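News > Community > Zomholm

Zomholm repair library opens its doors for good

After a trial run that had people lining up on the sidewalk in the rain, the Zomholm Repair Library is now a permanent thing. It opened Saturday in the old Vondier shoe store on the corner, and by lunchtime you could hardly get in the door.

If you missed the trial, it works like this. You bring in something that's broken, you sit down next to someone who knows how to fix that kind of thing, and you work on it together. You don't drop it off and come back later. Toasters, lamps, zippers, bikes, chairs with one bad leg -- all of it is welcome as long as you can carry it in by yourself.

The library side of it is my favorite part. There are 678 tools on the shelves, and anyone with a town library card can take one home for 7 days. I saw a teenager walk out with a pipe wrench nearly as long as her arm, grinning like she'd won it at the fair. There are sewing machines too, and a carpet cleaner that already has a waiting list.

"We thought we'd get the same few faces every week," said Kwan-ho Pan, who ran the trial and now manages the place. "Then in the second month a woman brought in her grandfather's radio and the whole room stopped what it was doing to watch. After that it was packed every time."

The radio, by the way, plays. I heard it Saturday, set to a ball game, up on the shelf behind the front desk where its owner has left it on loan.
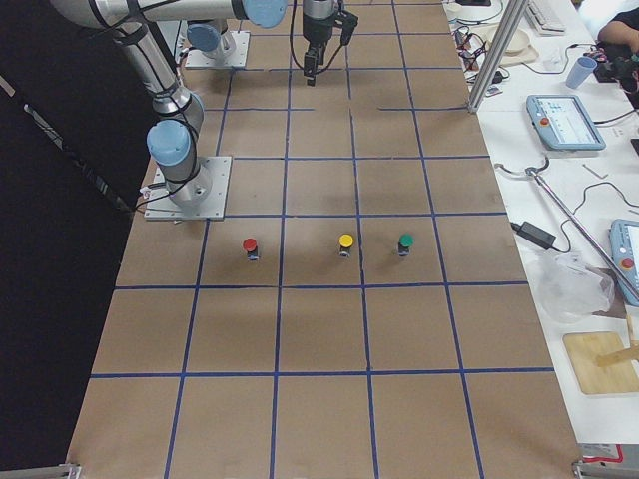 Getting the building took some doing. The shoe store had been shut for years and the back half had a leak that went right through to the basement. The town put in the roof money last spring, and the rest came from small gifts, bake sales and one very long pancake breakfast. The last $3,000 went to new wiring, so you can now run a kettle and a soldering iron at the same time without the lights going out. Anyone who came to the trial sessions will know what a big deal that is!

During the trial, 151 people signed up as regular members. Membership is free, but members get a monthly email with the class list and first pick of the seats. The first round of classes covers sharpening kitchen knives, patching jeans, fixing a running toilet, and a beginners' bike tune-up that I have signed up for myself, having ridden all summer on two gears.

Khairul Wijaya teaches the sewing table and says the jeans are what bring people in. He'd like to get a children's hour going on school holidays, with hand sewing for the little ones and machine work for anyone tall enough to reach the pedal.

"My mother fixed everything we owned, and I never once watched her do it," he said. "I had to learn from library books when I was thirty. I'd love for these kids to get a head start."

What struck me most was how loud the room was. People were swapping stories, passing screws across the tables, calling over to ask if anyone had a smaller Phillips head. A man I'd never met held my lamp steady for ten minutes while I fought with the socket, and then told me all about his tomatoes. The lamp is back on my desk and I'm writing this by it.

The library is still short on a few things. Thread in dark colors goes fast, and so do fuses and bike tubes. Donated tools are welcome if they work, or if you're willing to stay and help get them working. Please don't leave anything outside overnight -- the front desk is happy to take it during open hours.

Doors open at 10 a.m. and the last repair starts at 3 p.m. Street parking is free, and the Lidum bus stops across the road.

Shared 46 times | 4 comments

maplegate_deb
Took my mixer in during the trial and it's still going strong. So glad this is staying!!

R. Chong
Is there a step at the front door? My dad uses a walker and has a clock he wants to bring.

tinkerbell_60
@R. Chong there's a ramp on the parking lot side, go past the mailbox. They'll hold the door.

Oskar
Please somebody teach a class on vacuum cleaners. I have three and none of them work.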